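1/10/18

Snack table, remote demos, right arm. Left arm parked upright the whole session. Carrying on from the list at the end of the last entry: fix the release, redo the bottles, then try the sandwiches if there's time.

Started late. The Gukitz server wouldn't take the connection from the leader arm until I restarted both ends, and they have to be restarted in order (server, wait for the prompt, then leader). Put a note about it on the shared page. Also cleared the old log folder before starting. It had filled up again.

First number of the day is episode 2063. Everything below that was recorded with the old release and should stay in its own folder. Please don't merge the two sets, even if the file names make it look like one run.

**What changed in the release**

Old way: the operator opened the hand on the leader and the follower went straight to fully open. Fine in open space. On the stepped stand it's bad, the finger that opens outward has neighbors on the same tier and knocks them. New way: the follower tracks the leader opening all the way, slowed down near the start, so the operator can crack the grip a little, let the thing settle, and back out before opening the rest.

It feels slow for the first few tries. I kept squeezing again out of habit, thinking it hadn't let go. After some practice the habit goes. New operators probably won't notice at all.

Leader gain left where it was. I tried it higher for one episode, disliked it, threw the episode away and put it back.

**Bottles**

Small drink bottles, with the round sticker on the lid. Rules I settled on for demonstrating these:

- Come down in line with the bottle. If it's lying over, turn the wrist first, well clear of the stand, and then go in.
- Grip on the body below the lid where there's room. Lid grips are allowed but mark them.
- Stop before closing. Even half a second. It gives the wrist camera a steady look and it also makes the close point easy to find when we cut the episode.
- Don't fix a bad grip by wiggling. Open, back off, come in again, and keep it in the recording.

The last one is a change. We used to cut retries. I now think the retries are worth more than the clean ones, as long as the operator really backs off and doesn't just grind at it from the same spot.

Clear acrylic is still the trouble. From the operator screen it's hard to judge where the front lip of a tier is, especially when the overhead light catches an edge. Two times I thought I was over a tier and I was in front of it. I ended up judging height from the side of the product and ignoring the stand. It works, but it means the demos contain a height habit that depends on product labels, and I don't know what the policy will make of that when a label changes.

**Sandwiches and the flat packs**

Triangle sandwiches: go in from above on the thick side of the wedge, close gently, lift straight. The film at the ends wants to catch on the tier. If it catches, lower and lift again, don't drag.

Small black packs are the easiest thing on the table. Pink packets are thin and fold when gripped from the wrong side, so approach with the fingers across the thickness. Puffed rice packets crush. I did a handful and stopped. They need a lower grip limit than the Lucero fingers are set to now, and I didn't want to change two things in one day.

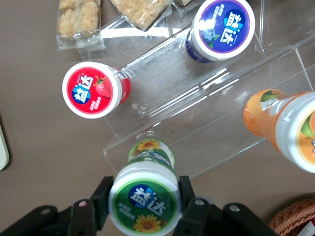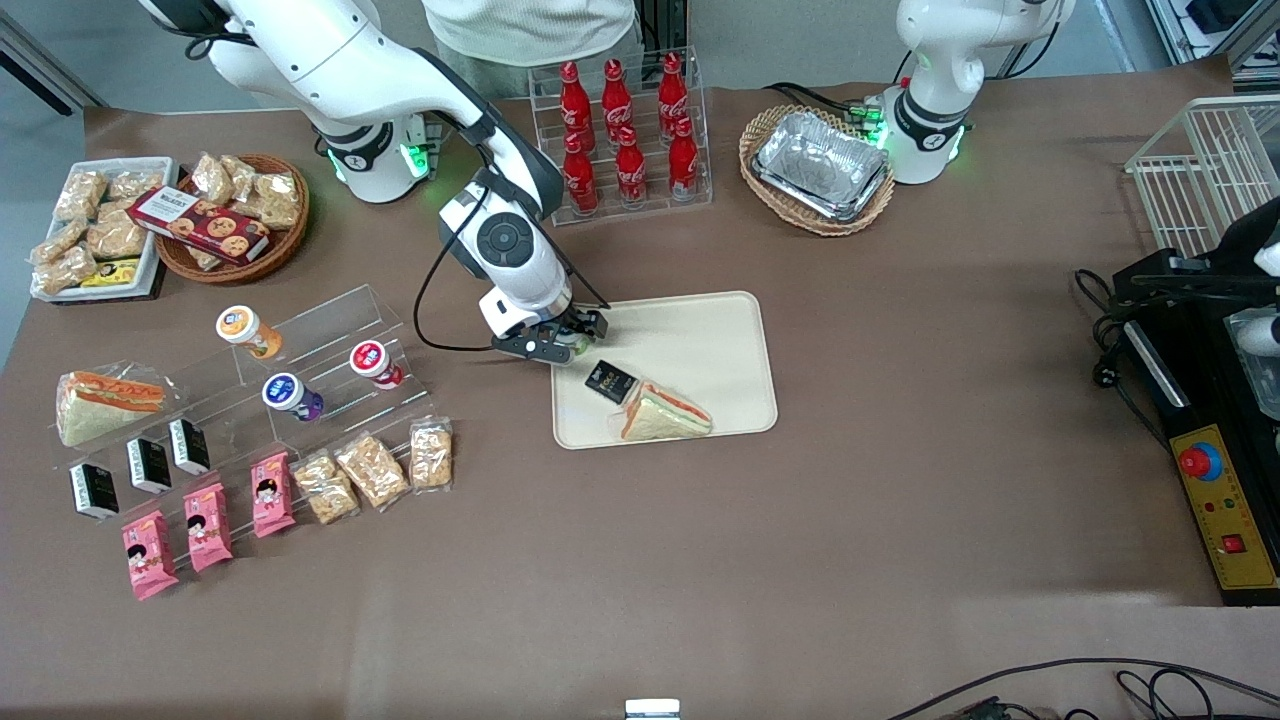
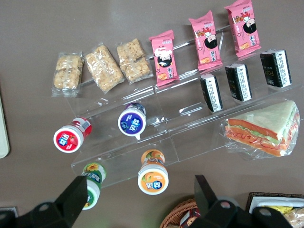 Kirar wrote back on the retry question while I was still at the table. They don't want retries mixed in with the clean episodes without a flag. Their worry is that the arm learns the miss as well as the recovery: it comes in short, opens, backs off, comes in right, every time, even when it could have gone in right at the start. They saw it on a drawer task in April and it took them a while to work out that it came from the demonstrations and wasn't a calibration problem. What they do now is keep the whole recording but mark the miss, so that training can start from the moment the hand backs off. They also asked how many operators we have, and said one operator is not enough for this kind of shelf, whatever the episode count.

I think they're right about the flag. I answered that we'll mark it from today on. Not sure about starting training only at the back-off point, the approach that went wrong has information in it too, at least for a value model if we ever train one. But marking costs almost nothing and keeps both options open.

So, going back over today's episodes, I added a third marker to the log. We now have:

`g` close point
`r` release point
`m` start of back-off after a miss

Press `m` on the foot switch when you start to back off. If you forget, add it afterward in the viewer, it's not hard to find, the hand opens and the wrist goes up.

On operators: it's been just me since the new release. That has to change before we call this a set. My approach comes from the same side nearly every time and I can see it when the paths are plotted over each other. I tried going in from the other side on purpose for a few and they look like somebody doing it on purpose, stiff and slow. A second person will do it differently without trying.

**Moving by hand, for comparison**

Did a few with the arm in free-drive, guiding it by the wrist, to see if it's any better for the tight spots at the low end of the stand. Placement is better. You feel contact right away and there's no guessing about the acrylic lip. But my hands and sleeve are in the fixed camera's view for a good part of it, and the force readings are useless since I'm the one pushing. The motion is also lumpy where I change my grip on the arm.

My opinion for now: free-drive to record approach poses, remote for the full episodes. Could show the operator the recorded poses as faint markers on the screen. Kastetti's viewer can do overlays like that, I believe, but I haven't set it up and I don't want to promise it.

**Numbers**

One long check episode ran to 3868 steps, way over the cutoff. The cutoff is still 2000. I'd leave it. Anything longer than that is me sitting still and thinking, and we don't want to teach sitting still. For tasks with several products, record one product per episode and reset between them instead of stretching a single recording.

The pauses inside normal episodes are also longer than they should be. The half-second stop before closing has crept up. I'll trim the idle stretches in the export, only where all joints are still and the grip isn't changing, and leave the raw files alone.

**Small problems**

- Wrist camera exposure hunts when the hand comes down toward the shiny part of the stand. Locked it by hand. The lock doesn't survive a restart, so check it after every restart.
- Wrist cable loops down on the right arm and gets near the table when the hand goes to the far corner. Needs a clip higher up.
- Leader hand has some play in the close direction. The first few degrees do nothing. Might be a loose screw, look at it before the next session.
- Audio cue for the release marker is the same as for the close marker. Change one of them.

**To do**

1. Second operator, at least one full session, same product list. Give them the bottle rules above but don't tell them which side to come from.
2. Grip limit for the puffed rice packets. Lower it in steps and write down the value where they stop crushing and the value where they start slipping.
3. Shift the stand between episodes. It has stayed at nearly the same angle today. Turn it a bit, slide it a bit, no pattern.
4. Swap products between tiers so that the position doesn't give away the label.
5. Go back through the older folder for misses and mark `m` where they weren't cut. Low priority.
6. Send Kirar the marker format and two sample episodes, one clean and one with a back-off.

Left the server running overnight for the export. Leader arm is powered down and the lock pin is in. Pull the pin before you switch it on or it faults at startup.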